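Block sorting is a tabletop pastime in which small cubes are moved from a table into an open box, usually by colour. Handbooks from Nurkbridge call it an old parlour game, though none gives a source and the claim is best treated with caution.

Equipment

The usual needs are a clear patch of table, a handful of cubes and a cardboard box with its flaps folded back. Makers such as Lususano sell special trays for the purpose. It is hard to see what these offer that a plain brown box does not. Cubes with small round holes or dimples in their faces are said to be easier to grip, a point often repeated and seldom tested. 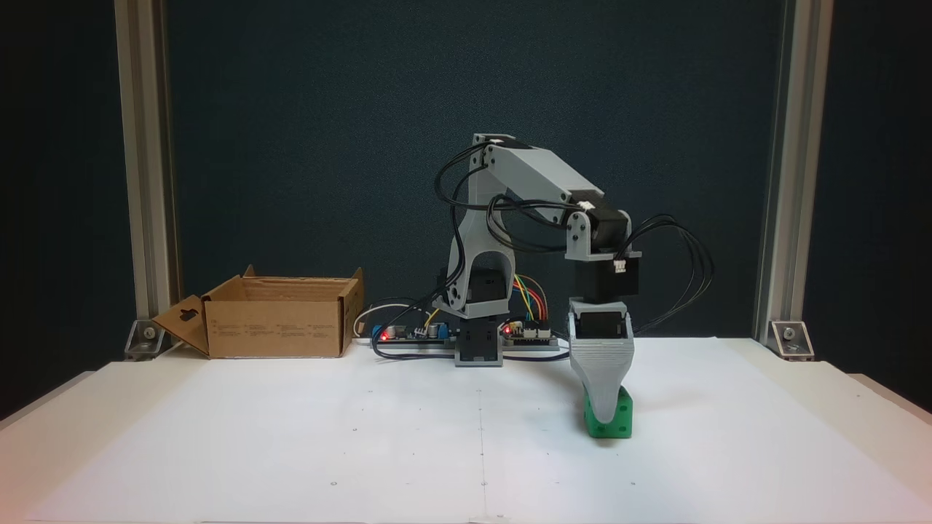 Rules

In the Aston form, each side has 2 boxes and up to 9 cubes. A cube counts only if it comes to rest inside the box; one left leaning on a flap is put back. The Sulemana form allows 4 cubes and drops the flap rule.

Claimed benefits

Sellers say that sorting improves patience and memory. The evidence offered is mostly their own leaflets, and the trials mentioned in them have not been published.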